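Laundry tips from the Rultedell robot club, typed up fast before I forget. We're in the tidy-the-room event for the Grekeck meet in June. Most of this works at home too, arm or no arm.

**Basket stuff**

- White plastic, low sides. Colored shirt on a white bottom shows up great, for cameras and for tired people at 6 in the morning.
- Slots in the ends = good grab points. Solid rims are slippery.
- Put it up on a stool or low table. Saves your back. Saves the arm a long reach too.
- One shirt at a time till you get the hang of it. We started with 4, big mess.
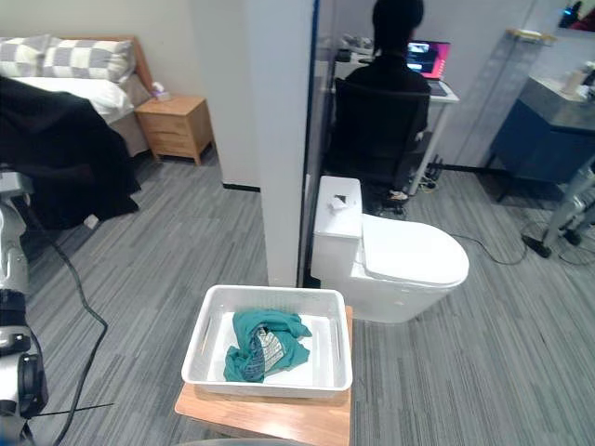

*Teal shirt in the basket, practice room.*

**Folding**

Shake it out first. Always. Then find a shoulder seam, pinch, lift, let it hang. Second shoulder is easy after that. If the inside is showing, turn it right side out before you do anything else, dont try to fix it halfway thru a fold.

Soft cotton bunches up worse than anything. Stiffer stuff (jeans, dish towels) is where beginners should start. We wrote the Adov practice plan backwards, soft things first, and lost 14 tries to one T-shirt.

**Cables**

Power and data lines along the wall where you can. Where you can't, tape them flat, both edges. Leave a loop near the base so nothing tugs when the arm swings out. Same goes for vacuum cords & lamps. 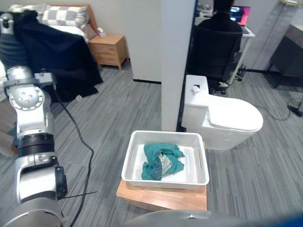 Check the loop again after every run, they creep. Same with the basket. Bumps move it a little each time and then your marks are off. Strip of shelf liner underneath, cheap, fixed it for us.

**Odds and ends**

- Masking tape corners on the table top so the basket goes back in the same spot.
- Black clothes on a dark floor: bad. Light towel under them.
- Wipe grippers with a damp cloth, lint builds up quick. Dry them befor the next run.
- Save your run logs. The Martens sheet holds 1,000 rows, then start a new one.
- Sock tips still to come, we havent solved socks.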